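Lining Shelves and Drawers with Patterned Paper
Home Care Guides - Pendeo Household Resource Center

Patterned paper is an inexpensive way to protect the inside of a cabinet, drawer or storage box. This guide explains how to measure, cut and fit the paper so that it lies flat and can be removed later without damage. It applies to adhesive and non-adhesive papers alike. Fabric and cork liners are covered in a separate guide.

What you will need

Patterned paper or shelf liner
A steel ruler and a soft pencil
A utility knife with a new blade
A cutting mat or a piece of scrap board
A plastic smoothing tool or a clean, folded cloth
Removable double-sided tape, for non-adhesive paper only

Preparing the surface

Empty the cabinet and vacuum the corners. Wipe all interior surfaces with warm water and a small amount of dish soap, then wipe again with plain water. Allow the interior to dry overnight with the doors open. Painted surfaces should be left to cure for 30 days before any adhesive paper is applied.

Old liner should be removed completely. If it resists, warm it with a hair dryer on the low setting and lift it slowly from one corner.

Measuring and cutting

Measure each panel separately at the front and at the back. Older cabinets are seldom square, and the two figures may differ. Record the larger figure and add one inch to each side for trimming.

Large repeating patterns require additional paper. Find the distance from one motif to the next, and add that distance to the length of every piece after the first. For a cabinet with a back panel 62 inches wide, two strips will normally be needed, and the seam should be placed where a shelf support will cover it.

Mark the cutting lines on the reverse side. Cut with several light strokes against the steel ruler - a single heavy stroke tends to drag and tear the paper.

Fitting the paper

Begin with the back panel, continue with the sides, and finish with the floor. For adhesive paper, peel back two inches of the backing, align the edge, and smooth from the center outward while drawing the rest of the backing away. For non-adhesive paper, place a strip of removable tape along each edge and one across the middle.

Press the paper firmly into each corner with the smoothing tool before trimming. Replace the blade as soon as it begins to pull.

Choosing a second pattern for the floor

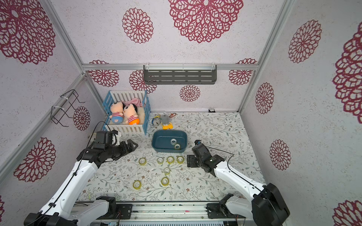

A floor liner receives more wear than the walls and will usually be replaced first. For this reason it may be bought separately, in a heavier grade and in a different design. Two floral patterns can be used together if one is noticeably larger in scale than the other.

Care and replacement

Dust the paper monthly with a dry cloth. Vinyl-coated paper may be wiped with a damp sponge; uncoated paper may not. Lift any bubble by piercing it with a pin and pressing the air toward the hole.

Guide prepared by Melina Moschos. Questions about materials may be left at the Resource Center front desk.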